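Speaker notes: Retail expansion, Kullau Leather Goods

1. Opening
Welcome the trade delegates. Kullau now supplies 13 shops in Trimalton.

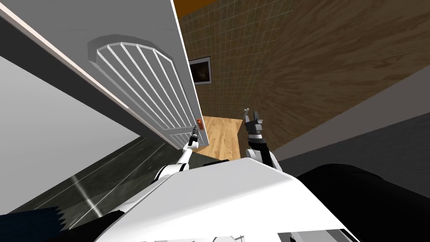 A buyer at Carroll asked whether repair orders would still go back to Wullham. They will, until November.

2. Pricing
Wholesale terms are unchanged. The minimum first order is 200 units, with a discount of five percent on repeat orders.

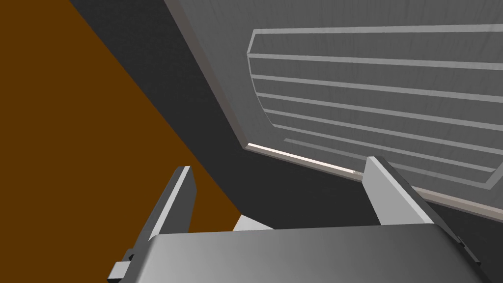

3. Next steps
Refer delegates to the order forms. Take questions on shipping last.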